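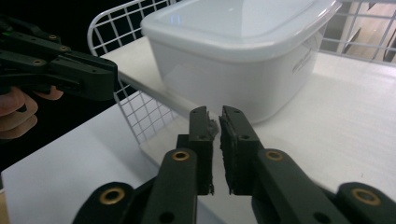
Storage at the Drasdale residence kitchen was reorganized in October, and the kitchen supervisor spoke with the Clatent newsletter about the change. Dry goods now stay in lidded plastic containers on open shelves. "We had 179 opened bags in the pantry," the supervisor said. "Staff could not tell which to use first." Each container is emptied and washed before refilling. "The lid goes on before the container goes back," she added. The kitchen serves 875 meals a week.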